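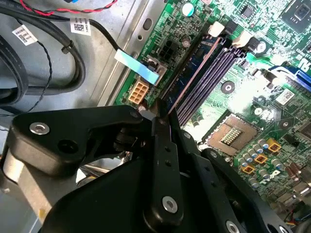

The gripper at a memory module during a recording session at Skotus.

The team at Skotus has spent most of the year taking desktop computers apart with a robot arm, and putting parts back in, so that a learning system can study how it's done. The project is called Gustska. I spoke with the engineer who runs the recording sessions on a Wednesday afternoon, between two batches. She asked that her name be left out.

The archive held 1,235 recorded attempts on the day of my visit. Each is one person steering the arm through one task, start to finish. "People think we program the movements," she said. "We don't write any of them down. An operator does the job, and the system gets the camera view and the joint positions. Later it has to work out what to do from those."

There are 13 tasks on the list. Memory modules came first, and she still considers them the best test of an operator. A module has to come up straight, and the clips at the ends don't give much warning. "With your own fingers you feel it let go," she said. "Through the arm you mostly watch for it. New people pull too early."

New operators make 40 practice runs before anything they do goes into the set. Most of them ask to start sooner. She says no. 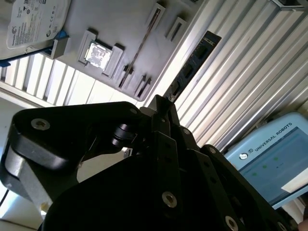

I asked about failed attempts, which I had assumed were thrown away. Some are. If the arm stops on a fault, the recording is deleted. But if the operator misses a part, backs off and tries again, it stays. "The system is going to miss too," she said. "If it has only seen clean runs, it has no idea what to do next. I want a few ugly ones in every batch - not too many."

Labeling takes longer than recording. A second company, Aigner, marks where each grasp begins and ends, and its people send back anything they can't agree on. The last batch came back with 33 queries. She answered them herself over two evenings and rewrote a page of the instructions.

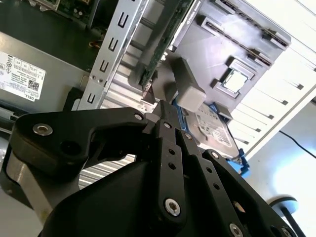 Variety is what she worries about now. The first months were recorded on one model of computer, and the trained system did well on that model and badly on the next. The team now changes the machine and its position between batches. Inside a case there's a lot to steer around: the Dell power supply on one side, a slotted metal bracket, a hard drive in its blue carrier. "Move the case a little and it's a new problem for the arm," she said. "You or I wouldn't notice."

The next site to record will be Ulen, where a second arm is being set up with the same task list. She expects the operators there to have different habits, and she doesn't plan to correct them unless a part gets damaged. "If they all worked like me, we'd be training it to copy me," she said. The first recordings from Ulen are due in February.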